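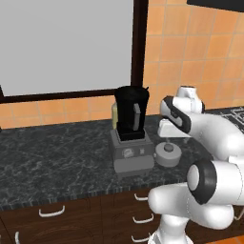 *Our simulated kitchen: the arm, the blender and the little gray container.*

Hi, I'm Viorica Petkov, and I look after the planning code at Wasetel. I'm hiring one more person for it, to start in July!

You'd be working on Brerari, our motion planner – mostly C++, with a pile of Python tooling I wrote in a hurry (sorry in advance). We have 303 kitchen tasks in sim and 34 of them still fail on grasp approach near clutter, so that's where you'd start.

A degree is optional. I do want to see code you've debugged yourself. Send me a link and a few lines about it, and put "Brerari" in the subject.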